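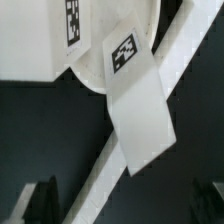
Photo: Plurley workbench blog, wrist camera

I spent Saturday comparing two ways of watching the same arm work. One is the small camera at the wrist, which is where the shot at the top comes from. The other is a fixed camera that looks at the whole table. I have been going back and forth between them since September, and I wanted some notes written down before I change the setup again.

February 3, 2024

Why I bothered

The job is simple. The arm has to pick up a white part with a printed marker on it and put it back where it belongs. Most of my parts are white and so is the rail around the work area. That was a poor choice on my side. I bought the filament in bulk from Van Acker when it was on sale and I still have most of it.

The markers do most of the work. If the camera reads one cleanly, the controller knows where the part is and which way it is turned. If it can't, the arm stops and waits for me. So the real question for each camera is how often it gets a clean read.

The wrist camera

Up close it does well. A marker that sits flat to the lens and has its full white margin reads every time, even when the part is turned at an angle. Having both fingertips in the bottom corners of the view is useful too. I can tell at a glance if the gripper is lined up before it closes.

It has two problems. The first is that markers slide out of view as the arm comes down, and half a marker is no use to the software. The second is white on white. With a white card over a white curved part, the only thing separating them is a soft gray shadow. The edge finder I was using (part of the Prakia package) gave up on that more than once. I turned it off and went with markers only, and the results got better.

I ran 50 picks this way. I also dropped the approach speed by 20 percent halfway through, which I should have done from the start.

The fixed camera

This one gives me the whole table. I can see the base of the arm, the cables, the gripper and all the markers at the same time. For working out why something went wrong it is far better than the wrist view. The cost is detail. Markers on a front face are fine, but one on the side of a block is seen at such a steep angle that I would not trust a position from it.

I keep a sheet with a two-by-two set of markers flat on the black tabletop as a reference. If the camera gets bumped, I can check against the sheet and fix the numbers without starting over.
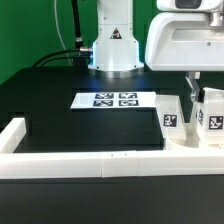 What I am using now

Both. The fixed camera finds the part and gets the arm close. The wrist camera takes over for the last bit. The switch costs me 300 milliseconds on my controller, and I can live with that.

The gripper stays as it is for now. I have a softer set of fingers on order from Brurndale and will run the same picks with those when they get here. I also want to print one set of holders in a darker color and see if the edge finder is worth turning back on.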